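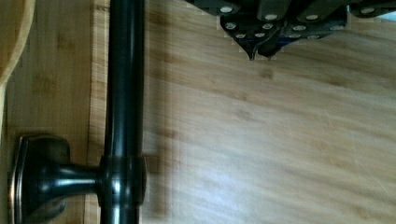

How far did I get with the sourdough this month? Four loaves, two of them worth eating.

February has been cold and the starter is slow. I fed it at six this morning and again after lunch. The Flitside flour is down to the last scoop, so I walked to the shop on Illholm for another bag and paid too much for it.
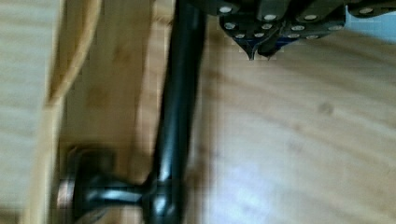 What am I changing for the next batch? Less water, and a longer rest before shaping.

The last dough spread as soon as I turned it out -- I had to scrape it back into the bowl and start over. I wrote the new weights inside the cupboard door. Flour 1236 grams, starter 100 grams, salt as before. That should make two big loaves, one for the freezer

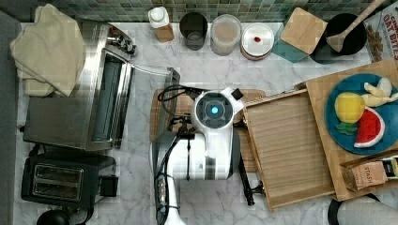
and one for soup tomorrow. The soup is beans and the end of the kale. I forgot to soak the beans until almost nine, so supper may be late. My shoulder is sore from shoveling. Bed by ten.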